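Put the Cap Back On

1 Aug 2019

I have one household rule I will defend to the death, and it's that a marker gets its cap back the second you stop writing.
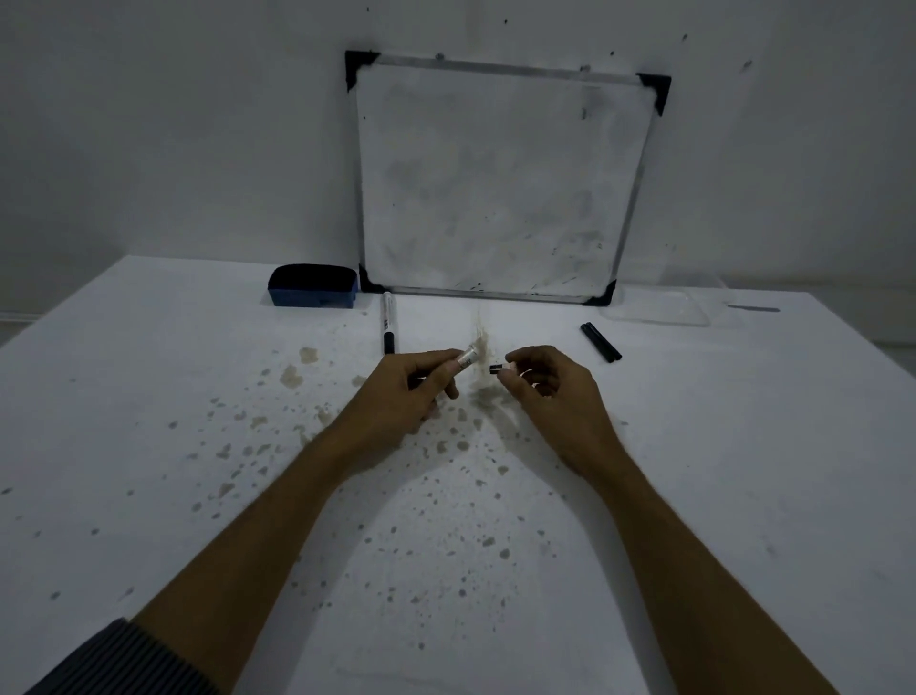
I know how that sounds! I used to be a cap-on-the-table person myself. I'd write "eggs," wander off to check whether we had eggs, get a phone call, and come back to a dried-out marker and half a grocery list. At my old job at Rantala we had a drawer with 51 markers in it (I counted them one slow afternoon) and exactly 2 of them wrote. Everybody tried one, sighed, and put it right back in the drawer. I did it too, for years.

So that's my other rule. If it's dead, it goes in the trash. You don't give it a shake and a second chance, and you don't leave it for the next poor soul who has a phone number to take down.

People tell me markers are cheap, and sure, they are. But I don't mind the money so much as the scratchy gray line you get from a marker that's on its way out, the one you go over three times and still can't read from across the room. Then it won't wipe off properly either, and a week later last Tuesday's dentist appointment is still haunting the board.

Which brings me to ghosting. A lot of folks want a whiteboard to look brand new forever, and I just can't get worked up about it. A board with gray smudges all over it is a board somebody uses. When we moved to Gendholm I nearly bought a fancy glass one, roughly 300 dollars, and I'm so glad I didn't, I would have been scared to write on it. Give me a small one you can lean against the wall and carry to another room when company comes.

Wipe it when you can't read it anymore. Leave the specks alone. But the cap, please, until it clicks.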